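Will a Robot Ever Clear My Table?

My sister Romana thinks I'll have a robot doing my housework before I turn 60. I've got a bet going with her (loser buys dinner, and I plan to order dessert), so I've been reading up on this stuff since March and yelling at my laptop a lot.

What gets me is how the easy things are the hard things! A machine can weld a car all night long, and we've had those forever. But ask one to tidy up after my family and you've got a whole research project. Think how many little jobs there are in one messy table. Switches, straps, bottles that roll, crinkly wrappers, cords that tie themselves in knots the second you turn your back.
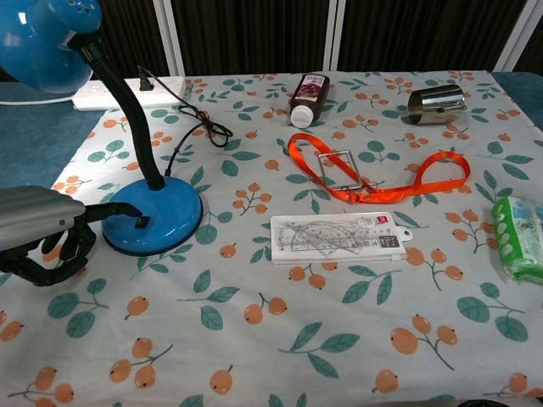 And pushing a button is the friendly end of it, if you ask me. A switch stays put. A lanyard goes all floppy and ends up a different shape every time you touch it, and I can't fold a fitted sheet myself, so I'm not going to be smug about fingers made of metal and plastic or whatever.

Meanwhile my robot vacuum, a Rotireo that cost me $719, got stuck under the same chair 13 times last month. Yes, I kept a tally on the fridge. Romana says that proves nothing. Dinner's still on, and I've got my eye on the crab cakes.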